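Grurkance Publishes Results of Household Bag Reuse Study

ESEX — Grurkance, a packaging research firm, has released the results of a study on how long thin plastic shopping bags stay in use after they enter the home. The study followed 267 households through October and logged 643 bags by type, film thickness and final use.

Most earlier work on carrier bags stops at the checkout. The new study starts there. Each household kept a written log in the kitchen and recorded every time a bag was filled, emptied, folded, stored or thrown away. Bags used to line a trash can were counted as being in their last use.

Printed bags with built-in handles were kept longer than plain produce bags in every household size group. Clear bags without handles were most often discarded on the day they came home. Bags nested inside other bags were logged separately, as the inner bag was often forgotten and left out of the first count. 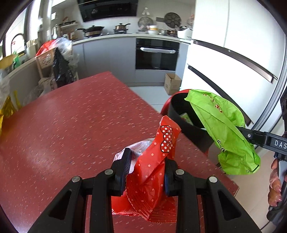

Test Method

Samples from the household logs were sent to the Botus laboratory for tensile and puncture testing. Each bag was conditioned at room temperature before testing, and strips were cut both along and across the direction of the film. Handle strength was measured with a steady load held for 3 minutes. Bags that had been tied at the neck were tested with the creased area included in the strip.

Creasing at the neck was the most common source of early failure. Bags that had been knotted and untied more than 2 times tore at the crease before they tore at the handle or the seam. Ink coverage had no measurable effect on strength.

"The handle gets most of the attention in bag design, and our data suggest the neck deserves more of it," said Chutima Wongsuwan, lead engineer at Grurkance. "A small change in film thickness in that zone would add very little material to the bag."

Storage was also reviewed. Bags kept flat in a drawer held their strength better than bags stuffed together in a bundle, although the gap was small for thicker film. Bags left on a counter between uses were the ones most often missing from the log by the end of the study.
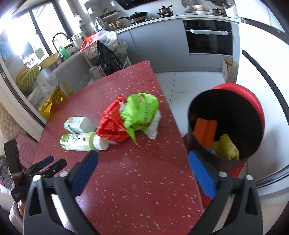
Availability and Next Steps

The full report, including the test tables and a blank copy of the household log, is available from Grurkance on request. Raw tensile data can be supplied to research groups under a standard data agreement.

A second phase will look at paper and woven bags under the same method. It will be run with Nedeljković, a maker of film and sheet goods, which will supply control samples of known thickness. Recruitment of households is now open.

Media Contact

Špela Zupan
Communications, Grurkance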